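Plastic Gears: Cleaning, Sorting and Putting Them Back

Posted in Workshop Tips, January 7, 2023

Plastic gears turn up in old toys, kitchen timers, hand mixers and printers, and they are worth saving when the rest of the thing goes in the trash. A drawer full of mixed gears is not much use, though. The notes below cover how I clean mine, match them and keep track of which one goes where.

Start with the old grease. Wipe off what you can with a paper towel, then soak the gears in warm water with a little dish soap for 30 minutes. An old toothbrush gets between the teeth. Skip acetone and nail polish remover, which can soften or cloud many plastics. Rinse and leave them on a towel overnight.

Check the teeth next. Turn each gear slowly under a lamp and look for chips, flat spots and whitish stress marks near the root of a tooth. Look at the center hole too. A hairline crack there will open up as soon as the gear goes back on a tight shaft. I throw out cracked ones. Glue has never held for me for more than 2 weeks.

Work on a plain, light surface. Small dark parts show up well on it, and so does any grit you missed. If you are taking a gear train apart, set the pieces down in the order they come off, with the same side up. Stack a small gear on a larger one, widest at the bottom, and the pile will stay put while you look for the next part.
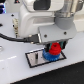 Thanasis Karamanlidis wrote in to say that he threads each set on a piece of string as it comes off the shaft, knots both ends and hangs it on a nail. He had kept his in stacks until he bumped the bench and spent an evening working out which gear came from which mixer.

String works well for anything with a hole through the middle. For the rest I use a divided box with 6 compartments, one for each tooth size. To compare two gears, press them together on the table and roll one against the other. If they bind or rattle, they belong in different compartments.

Go easy on grease when you reassemble. A dab of silicone grease on a few teeth is enough — it spreads by itself after a couple of turns. Petroleum jelly can be hard on some plastics, so I leave it in the bathroom cabinet.

Turn everything by hand before you close the cover.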